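Wekent Community Laundry and Clothing Exchange
Minutes of the Monthly Meeting
November

Held in the folding room, 6:40 p.m. Six members present, which meets the quorum. Two members sent regrets.

1. Minutes of the last meeting

Approved with one correction. Item 4 said the drying racks had been bought. They had been ordered. They have since come and are in the back hall.

2. Intake and sorting

The intake report was read. The exchange took in 242 garments during the month, most of them in the week after the Ulturik building put up our poster. Sweaters, fleeces and other knits made up the bulk of it. Children's sizes are still short, especially snow pants and anything for ages four to seven.

The sorting table has been backing up. Bags dropped off in the evening are being opened, looked through and closed again without being sorted, and the next shift starts over. It was agreed that a bag, once opened, gets sorted all the way through by the person who opened it. If there isn't time, leave it tied.

One member asked whether we should go on taking bed linens. The shelf for them is full and few people ask for them. Agreed to stop taking flat sheets until spring. Blankets are still welcome. The sign by the door needs to be changed.

3. Folding and storage of knits

This item was carried over from last month and took up most of the meeting.

The complaint is that knits come off the shelves with hard creases, or stretched at the shoulders from being hung. Shoppers pull one piece from the middle of a stack and the whole stack comes down. The shift that closes then refolds everything, which has been running past closing time on busy nights.

Three ways of storing knits were discussed:

Hanging. Quick to put out and easy to look through. Heavy pieces lose their shape. We are also short of hangers.

Rolling in bins. Takes less room and doesn't crease as badly. Shoppers can't see the size without unrolling, and then don't roll it back up.

Folding flat in low stacks. Slower to put out. Looks best and is easiest on the cloth.

After some back and forth the members settled on flat folding, with no more than 6 pieces to a stack. Thin jersey may still be rolled if shelf space runs out. Cardigans should be buttoned or zipped before folding. 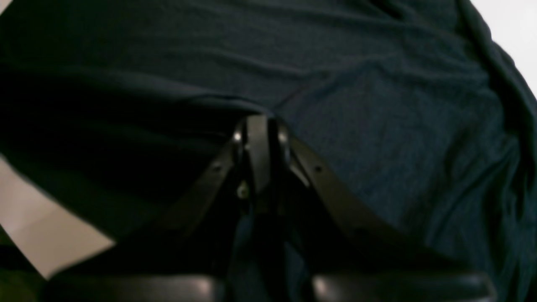
Dark colors were brought up next. Navy, black and deep green look nearly the same under the lights over the back shelves, and pieces keep ending up in the wrong stack. Lint also shows more on them. It was agreed that dark knits will be sorted at the front table, by the window, during daytime shifts only. Evening shifts should put them in the gray tub and leave them for the morning. Every dark piece gets a pass with the lint brush before it goes out.

There was a question about pilling. Light pilling is fine and the piece can go out as it is. Heavy pilling goes in the mending box. Please don't use the razor on fine knits, as we lost a good pullover that way in September.

Moved and seconded that the folding method be adopted for a trial through the end of January. Carried, five in favor, one abstaining. The member abstaining wanted it noted that hanging works well for lightweight cardigans and should be looked at again when we have more hangers.

4. Shelving

Two quotes have been received for the back wall.

Kesura offered open metal shelving, five levels, delivery included, but we would put it together ourselves. Vidal offered wood shelving at a higher price, installed. Both would fit under the pipe.

Members liked the look of the wood but were worried about the damp on that wall. The Kesura shelves can also be moved if we have to get at the shutoff valve. Agreed to go with Kesura, on condition that the shelf depth is at least what we have now. Someone will measure before the order goes in. The bottom level should stay free for tubs.

Shelf liners were suggested so that knits don't snag on the metal. To be priced.

5. Washers and dryers

Dryer 2 is still leaving loads damp at the normal setting. The vent was cleaned and it made little difference. A repair visit has been asked for. Until then, use it for towels and rags and keep knits out of it altogether.

Reminder that sweaters and fleeces go on cold and then on the flat racks. The racks are for exchange items first. Personal laundry may go on them if there is room but has to be taken down the same day.

Detergent is low. A purchase of up to $60 was approved, unscented only.

6. Winter giveaway

The giveaway will be in the second half of the month, from 10 a.m. to 2 p.m. Tables will be set up by type of garment and then by size. Last year they were set up by size only and it was hard to find coats.

We want at least 40 coats on the racks by opening. The closet has fewer than that ready now, and several need zippers. Members who sew are asked to take one or two home.

Bags: bring any clean paper bags with handles. Plastic ones split last year.

The door between the folding room and the hall will be kept propped open so that people can go around in one direction.

7. Other business

The tape measure is missing from the front table again. If it's in your apron pocket, please bring it back.

The lost sock basket was discussed. Anything in it on the last day of the month will go to rags.

Request for a second lint brush. Approved.

8. Action items

Change the door sign to show no flat sheets.
Measure the back wall and existing shelf depth, then send the order to Kesura and let Vidal know our decision.
Price shelf liners.
Write up the folding method on one page and tape it inside the supply cabinet door.
Follow up on the repair visit for Dryer 2.
Buy detergent and lint brush.
Hand out coats for mending.

Next meeting will be at the same time and place next month. Meeting closed at 8:05 p.m.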